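Chapter 5
When the Gripper Says It Is Done

Most books on robot software begin with the arm. They give you joint angles, frames, a matrix or two, and somewhere near the end a short section on closing the hand, as if that part took care of itself. We are going to spend a whole chapter on it, and much of the chapter will be spent doubting things you have probably been told. 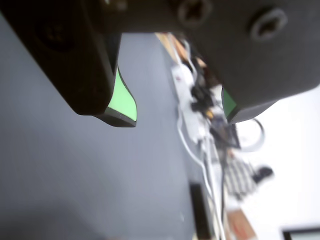

Start with the command. In nearly every gripper library you will meet, there is a call that takes a width and a force and returns a status. You ask for closed, you wait, and you get back a word such as "success." The question for this chapter is what that word means. Read the code behind it and you will often find that it means the motor stopped moving before a timer ran out. A motor can stop because the fingers met an object. It can also stop because the fingers met each other, or a cable, or the table. The library can't always tell these apart, and some libraries don't try.

The Plirura driver, which we use for the exercises, at least returns the final finger width along with the status. That is worth having. A width near zero after a pick is good evidence that you picked up air, provided the object isn't a sheet of paper. A width close to the size of the part is weaker evidence than it looks. The fingers may be holding the part by one corner, or holding the wrong part of the same size. The width is one number, and it is being asked to stand in for the whole state of the grasp.

A common answer is to add a camera near the fingers and let a trained model judge. We have nothing against cameras. We do object to the way the results get reported. The Fendholm grasp checker, used in Section 5.2, was tested on 3232 images from a single bench under a single set of lights. Its score on those images was very good. Move it to another room, with a bright wall on one side and a desk full of cords behind the fingers, and you have a different problem that the score says nothing about. A background is part of the input. The model was never told to ignore it, and you should assume it didn't until you have checked.

Then there is timing. Suppose the controller reads finger position every 10 milliseconds and the camera result arrives later, over a separate connection. Your planner now has two opinions about the hand, and they belong to different moments. Many programs simply use whichever came in last. This works on a slow demo. Speed the arm up and it produces faults that vanish when you add print statements, and students lose whole afternoons to them - so do people who are paid to know better.

We will use three words with care from here on. A grasp is commanded when the request has been sent. It is reported when the driver has returned a status. It is confirmed when a second source, one that could have disagreed, has agreed. Logging tools like Zendata will happily store all three under one heading if you let them, and then the log can't help you find the fault. Set up separate fields before you do the first exercise.

Section 5.1 takes the driver apart and follows one close command from the call to the motor and back. Section 5.2 adds the camera. Section 5.3 deals with time stamps and can be read first by anyone who has already been burned. The Panagiotou planner appears only in the last section, where we ask it to recover from a failed pick. It does this less often than its manual suggests, and the exercises ask you to find out why.

Before you go on

Find the close function in whatever gripper library you have at hand. Write down, in one sentence, the exact condition under which it returns success. If you can't find the condition, write that down instead and bring it to Section 5.1.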